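We use cookies to remember your settings. Accept all / Manage choices

What Happens When a Robot Picks Up Your Toys?
A visit to the Skundik open day

November 8, 2019

Once a year a workshop called Skundik, in the town of Mendholm, opens its doors and lets in anyone who wants to see robots at work. More than 3,000 people came this time. Many of them were under ten, and most of those asked the same question in the first minute: "Does it shoot lasers?"

It doesn't. It picks things up.

If that sounds dull, try something. Reach for a sock. Your eyes found the sock, your brain guessed how far away it was, your arm swung over, and your fingers closed just hard enough. You probably didn't even say well done to yourself. A robot has to be taught every bit of that, and it will still have a go at picking up the carpet.

What is a gripper?

A gripper is a robot's hand. Yours has four fingers and a thumb. A lot of grippers have two jaws, like kitchen tongs, and they open and close, and that's their whole act. Some grippers have soft pads where they touch things, so that the thing being held doesn't slide out.

At Skundik the gripper comes in two versions. One is bolted to a robot arm named Amska, who lives behind a yellow line on the floor. The other has no arm at all. A person holds it and does the reaching and carrying, and a camera rides along on top. You could say the person is pretending to be the robot. Grown-ups get paid for this.

Why would a person do the robot's job?

To show it how. Flurina Trummer, who runs the demonstrations, explained it to a row of children sitting on the floor. "If I want to teach you to tie a shoe, I can talk for an hour, or I can tie a shoe," she said. A boy in the front row pointed out that his shoes had Velcro. She said that was a fair point and moved on.

So people take the hand-held gripper into ordinary rooms and do ordinary chores with it. They pick up cups. They fold towels, quite badly. They move toys from one spot to another. The camera saves each try, and later a computer studies the tries and looks for what they have in common. Amska's computer had 2,222 of them to learn from on the day of the visit. You'd think it would be bored by now, but computers don't get bored, and that's one of the few things they do better than your teacher.

Why toys are hard

A box is easy to grab. It has flat sides and it stays the same shape all day. A stuffed toy squashes when you squeeze it. If it's wearing clothes, the clothes can bunch up and slip. It has a front and a back, and the robot may meet either one first. And toys like to lie around in company, so the robot has to work out where one stops and the next begins.

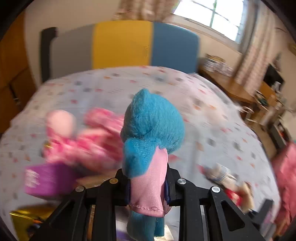 Then there is the question of how hard to squeeze. Too gentle and the toy drops. Too strong and you have a flat toy and an upset owner. You do this without thinking, using the feeling in your fingertips. Plenty of grippers can't feel much of anything, so the computer has to learn from what the camera sees.

How did Amska do?

Amska was given 20 soft toys and a large basket. It put the first one in the basket and everybody clapped. It put the second one in the basket, took it out again and held it up in the air for a while. Flurina Trummer pressed a button and said the word "interesting," which engineers use a lot.

After 5 minutes a girl from Zaugg School asked if she could just do it herself.

Words to know

Gripper: the part of a robot that holds things.
Demonstration: showing how a job is done so that someone, or something, can copy it.
Engineer: a person who builds machines and says "interesting."

The next Skundik open day for schools is in January. Amska will be there, behind the yellow line. Leave your best bear at home.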